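Home | Our Work | Take Part | Contact

Kitchen helpers wanted for the Iken project
Last updated: 14 October 2023

We at Provora are looking for 40 people to come to our Cornovlow site and do the kind of small kitchen jobs most of us do half asleep, while a head-mounted camera follows along. The recordings become examples for Iken, our learning system, which so far has 393 of them and would dearly love a good many more.

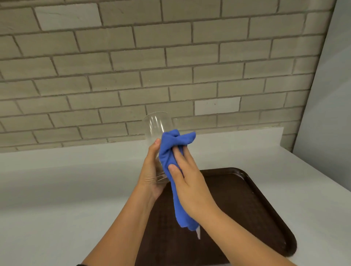
You don't need any background in robotics, and we'd much prefer you didn't tidy up your habits for us. If you dry things back to front, or swap hands halfway – lovely, please carry on! A session has 100 short tasks in it, with plenty of stops for tea, and you can spread them over two visits if your neck gets tired of the headset.

We pay $300 for the full set. You should be 18 or older and happy to have your hands and forearms recorded. Sessions run through the end of March, and Hidayah Ngui, who looks after bookings, will gladly talk you through it all first.
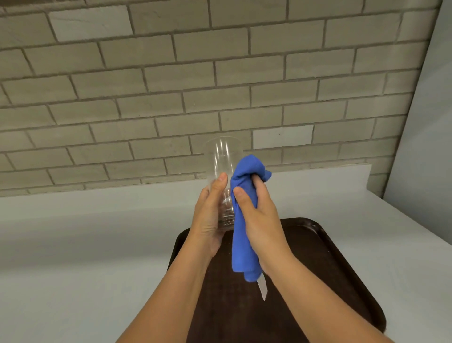

Drying task: clear cup, blue cloth, brown tray.

To apply, send Hidayah a few lines through the Contact page with the times that suit you.

Comments (3)

marlow_b: Is it OK if I'm left-handed?

Hidayah Ngui: More than OK, we're short of left-handers!

Tess K.: Did mine at the Hirvonen building last time. Is parking any easier at this one?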